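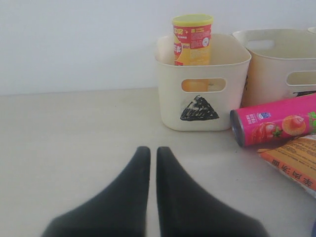 Ellusico sorts out its snacks, one shape at a time

26 Mar 2023

The long-running matter of where the snacks live at Ellusico has been settled with three cream-coloured plastic bins and a black marker. The bins now stand in a row against the wall on the pale table, each meant for its own kind of food, and staff at the small map-printing firm have been asked to respect the arrangement.

The old system was a single cardboard box under the coat hooks. It had served since the firm moved into the Dahlgren building, and it worked on the principle that anything crushable went in first and anything heavy went in on top. By last September the biscuits were being eaten with a spoon.

Birger Sundqvist, who looks after the print room and has somehow ended up looking after the kitchenette as well, put the matter to a vote. The office has 91 people on its mailing list, a good many of whom have left, and the poll drew replies from several who now work elsewhere and still had strong views on crisps.

The winning proposal was bins with shapes on the front. Words were considered and dropped after a lively exchange over whether a rice cracker is a biscuit, a crisp or, in the view of one correspondent, packaging. Shapes commit the firm to nothing. The triangle is for tall cans, the square for small packets, and the third bin takes bags and whatever else turns up.

"You can argue with a word," said Sundqvist. "I have yet to see anybody argue with a triangle."
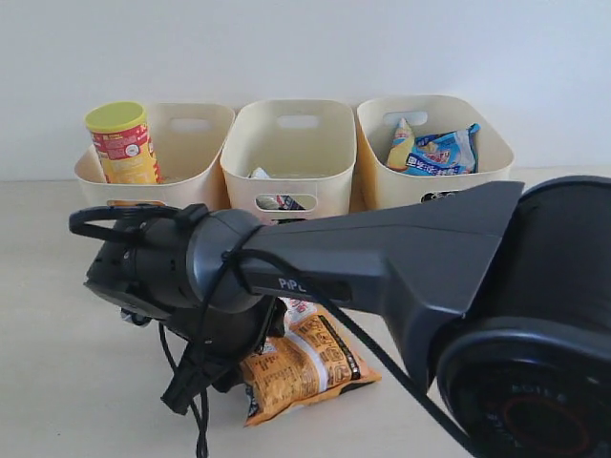

The tall can was the easy part. It went into the triangle bin upright, where its lid clears the rim by a comfortable margin and the late shift can find it without turning on the big light. Small packets have proved harder. They sink to the bottom of the square bin, and from a standing position the thing looks as good as empty, a fact that has already produced two complaints about shortages and one unnecessary trip to the shop. Sundqvist's advice is to look through the handle hole at the front before writing to him.

Bags are the livelier question. Under the new rules they are to stand on end, printed side forward, so that people can see what they are reaching for. Flat bags are tolerated on the table while the bins are being filled, and at no other time. The accounts team has asked for a definition of "being filled".

The bins were bought from Lerkance, the housewares shop on the ground floor, which had them stacked by the door. They have rounded corners and handle holes front and back, so the whole lot can be carried to the meeting room when clients come. No one has tried this yet with the tall can on board.

As for the shapes themselves, opinion is divided. They were drawn by hand and filled in with a good deal of energy, and streaks of cream still show through the triangle. An offer from the design side to print proper labels, with a choice of 1,000 typefaces, was turned down on the grounds that it would take until Christmas. The design side has taken this quietly, which for the design side is unusual.

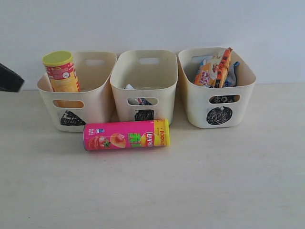
Fuvalis asks for its box back

In a related development, Fuvalis, the courier firm across the landing, has pointed out that the old cardboard box was theirs to begin with and would like it returned. Ellusico has agreed, once the crumbs are out. Anyone who still has something in it should collect it before Friday, and anyone who can identify the something is asked to speak to Sundqvist first.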